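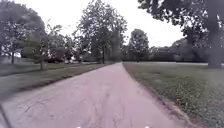

Straight path section with mowed verge on the left and open lawn on the right.

Groka Path Surface System
Pedestrian and light service traffic

Groka is a two-part surface treatment for existing paved paths in parks, campuses and residential green belts. It is supplied by Arkine as a base sealer and a pigmented wear coat. The system is intended for paths that are structurally sound but show surface wear: hairline cracks, scuffing, tire marks and uneven color. It does not correct settlement, root heave or failed subbase. Paths with those defects should be repaired first and left to cure before any coating is applied.

Standard colors
Pink-gray, sand, mid gray. Pigment is mixed through the full depth of the wear coat, so light abrasion does not expose a different color underneath. Faint cracks in the old surface may remain visible as fine lines after coating. Dark rubber marks will collect on any pale finish where maintenance vehicles use the path. They can be reduced with a neutral cleaner and a stiff nylon brush. Solvent cleaners will soften the wear coat and void the surface warranty.

Suitable sites
Footpaths and shared paths between lawns
Cemetery and campus walks
Service paths used by mowers and small utility vehicles

Groka is not rated for public roads or driveways. Where a coated path runs parallel to a road or paved drive, stop the coating at the path edge and do not carry it across the grass strip onto adjoining pavement. For driveways see the Vuklow page.

Edge conditions
Lawn edges are the usual weak point. Grass creeps over the border, holds moisture against the coating and leaves a dark, irregular line. Before application, cut the turf back to the original pavement edge and remove loose soil. Work one side at a time on paths with lawn on both sides – the cut edge dries out quickly in warm weather and soil falls back onto the prepared surface.

After coating, keep the edge trimmed on the normal mowing schedule. String trimmers are acceptable if the line is kept off the wear coat. Steel blade edgers should run in the soil outside the pavement.

Trees
Leaf litter and sap should be cleared before each coat. Under heavy canopy, allow extra drying time and check the shaded side separately. The sunny side of a path will often be ready for foot traffic while the shaded side is still soft. Roots within the pavement are outside the scope of this product.

Technical data
Coats: 2 (one base, one wear)
Foot traffic: 8 hours after final coat in dry conditions
Service vehicles: 66 hours after final coat
Application: roller or squeegee
Surface before application: clean, dry, free of loose material
Storage: sealed, upright, protected from frost

Coverage depends on the texture of the existing pavement. Old, open surfaces take noticeably more base sealer than dense ones. On the Mustonen greenway order, the quantity was calculated for 3,363 square feet with a separate allowance for porous sections. A test patch on the worst part of the path gives a better estimate than the plan area alone.

Ordering
Send path length, average width and a short note on surface condition. If the path changes width, give a measurement at each change. Photos taken along the centerline are useful, particularly where the edge is hidden by grass. Orders for spring work should reach us before April – pigment is batched by color and partial batches are not held over.

Quantities and color matching: Atieno Mollel
Surface preparation and repairs: Urho Savolainen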